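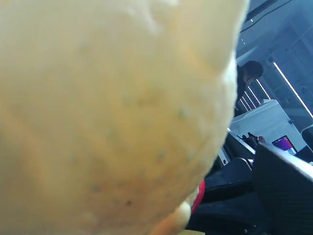 Bread-like surface, close up, with a red edge behind it.

Lift Operations Technician, Winter Season
Eltineck Mountain Railways, Plirnville base station
Posted August 23, 2024
Reference 1537

Eltineck operates the chairlifts and surface lifts on the north side of the Gosum ridge. We are hiring 2 lift operations technicians for the coming winter season. Both positions are full time, 44 hours per week, and end when the upper lifts close in March.

Duties
Carry out the daily pre-opening inspection of drive and return stations, including brakes, tension system, stop circuits and wind sensors. Record readings in the station log before the line is released to the public.
Operate the Spanos chairlift from the drive station and adjust line speed to wind and load conditions.
Inspect sheave assemblies and grips under the direction of the maintenance supervisor.
Clear snow and ice from loading ramps, platforms and tower ladders.
Take part in line evacuation drills and in evacuations when required.

Requirements
At least one full season in lift operation or maintenance, or a completed apprenticeship in an electrical or mechanical trade.
Ability to read wiring diagrams and basic hydraulic schematics.
Ability to work at height and to climb towers in winter conditions.
Ability to ski or snowboard on groomed intermediate runs while carrying a tool pack.
Valid driver's license. Snowmobile experience is useful but can be acquired during training.

Schedule
Shifts are assigned on a rotating roster that includes weekends and public holidays. The early shift starts before daylight. Overtime after storms is paid or credited as time off, at the employee's choice.

Pay and benefits
Hourly pay according to grade and experience. Staff who complete the season receive a bonus of $700 with the final paycheck. We supply outerwear, a helmet, a harness and a season pass valid on all Gosum lifts. Shared staff housing is available in Plirnville; the rent is deducted monthly. Lunch is provided at the base station on working days.

How to apply
Send a resume, copies of trade certificates and the earliest possible start date to the Eltineck personnel office in Plirnville. Quote the reference above. Applicants selected for interview will be asked to complete a short practical test at the Spanos drive station. Applications are reviewed in order of receipt until both positions are filled.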